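Raised floor, second pass

I wrote in April that the hub office fit-out at the Orner building was on hold until the floor survey came back. The survey is back. The slab is out of level by 13 mm between the loading side and the stair core, inside what the pedestal system can absorb but at the far end of its range. The following is mostly a record of what we changed and why, for anyone doing office space inside a warehouse shell for the first time.

The original drawings assumed one pedestal height across the whole ground floor office. That worked on paper with a level slab. On the real one, the pedestals nearest the stair core would have been wound almost fully out, with very little thread left in the sleeve. The supplier allows it. I don't like it under a corridor where people push loaded carts. Apinya Wiriya, who is running the package for Tindance, agreed and reissued the layout with a taller pedestal on the core side and the standard one everywhere else. The changeover line runs under a partition, so the joint never lands in an open walking area.

Cost of the change was small. The delay was the bigger item, as the taller pedestals came on a separate delivery and the floor crew had already been booked for the original sequence. They started from the loading side instead and worked toward the core, which meant the material hoist had to move once.

Void height is 300 mm nominal. Power goes in first, fixed to the slab in metal tray, then data on a separate run with as few crossings as we could manage. Where the two do cross, they cross at right angles. The floor boxes are set out on the desk grid, and the desk grid has moved twice, so I asked for every box to have enough slack in its whip to reach one tile over in any direction. The electrician priced it as an extra. It got approved the same afternoon, after the second desk plan arrived with a meeting table standing on top of a row of boxes.

Room 401 is the only space on the upper level with its own cooling. It was labeled "comms" on the first drawings and "comms / IT bench" on the current ones, a bigger change than the label suggests. A comms room has racks, a door and a cooling unit. A bench room has a person in it for hours at a time, so it also needs fresh air, proper lighting over the work surface, and outlets above bench height. The fan noise is a problem too. We ended up splitting the room with a glazed partition and putting the racks on the inner side.

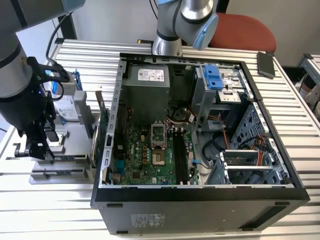

Dell tower, side cover off.

The partition in 401 goes slab to soffit. The rest of the upstairs partitions stop at the ceiling grid, and that is where the acoustic complaints will come from if there are any. I raised it at the design review. The client's position is that the upper floor is for warehouse supervisors who will be in and out all day, and that the money is better spent on the glass facing the racking. I can see the logic. We compromised on acoustic baffles in the ceiling void over the two meeting rooms, with insulation carried a tile width past the wall on each side.

The glass itself is a Bogdan system, single glazed, with dry joints between panes. It looks clean but leaves very little tolerance at the head. The steel above deflects when the roof is loaded, so the head channel has to be deep enough for the glass to stay captured when the beam is up and not get pinched when the beam is down. The first shop drawing showed the shallow channel. We sent it back. The second showed the deep one but dropped the trim that hides it. The third is fine.

Ceilings are standard lay-in tile on an exposed grid. No comment, except that the sprinkler heads were set out from the warehouse grid lines and the tiles from the office walls, so the heads don't land mid-tile. Moving the tile grid half a tile fixed the corridor and made the open office worse. We left the grid alone and the sprinkler contractor is using flexible drops.

Open items as of this week:

Fire stopping at the stair core penetrations. The sleeves are in, the seals are not, and the inspector wants to see them before any tile goes over.

Door hardware. Pundodel is supplying the access control and needs the frame prep confirmed before the frames are made. The schedule still shows two different locks for the same door.

Floor finish in 401. Static-dissipative tile was specified for the rack side only. I have asked for it on the bench side as well and am waiting on a price.

Next post will probably be on the stair, once the stringers are on site and I have measured them.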